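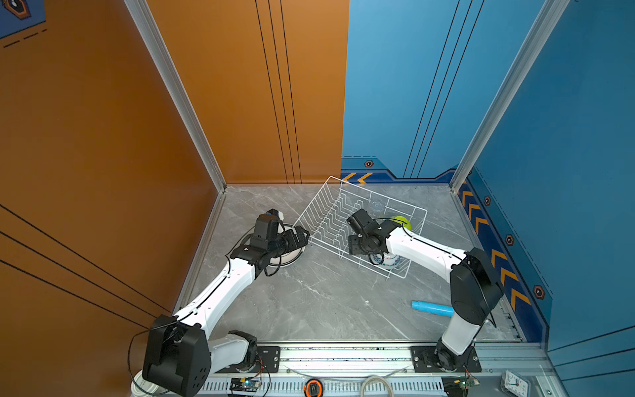

COMMUNITY NEWS

Devton to wash up for 1000 at Skarkel street supper

The Skarkel street supper returns this January, and Devton, the crockery hire firm, has agreed to lend every plate on the tables. It has also agreed to wash them, a clause its drivers are understood to have read twice.

Last winter's supper fed 974 people and used paper plates throughout. The gravy won. Organisers at Tekleab, the neighbourhood food project behind the event, received a number of letters on the subject, several of them stained, and have gone back to china.

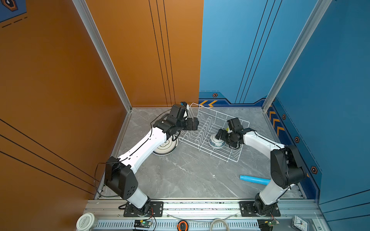
Devton's stock for the night is mixed by design, as the firm puts it, or by decades of breakages, as anyone can see. Diners may get plain white, or something closer to the plate with the green-gray patterned rim lying on the floor near the dish rack, and swapping with a neighbour is allowed. Devton will bring 200 spare plates in case of enthusiasm.

Supper is on Saturday in Fikora Yard, with soup from 5pm and pudding once the soup has gone. Places cost £8, and children small enough to share a chair eat free. Coats are advised — the yard has a roof over one end only, and those seats go early.
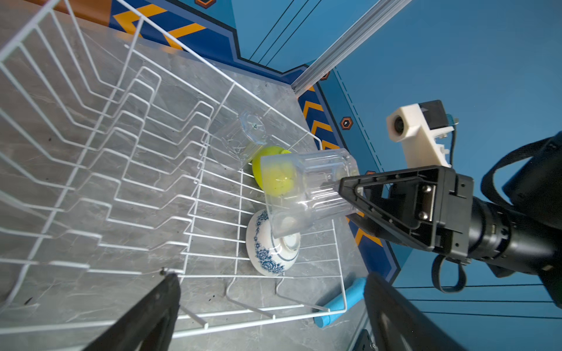 A wire rack with clear plastic cups and a tennis ball.

Anyone willing to dry up is asked to bring their own tea towel. Clean ones are preferred.

Tickets are on sale at the Tekleab kitchen and at Devton's trade counter during opening hours.

ENDS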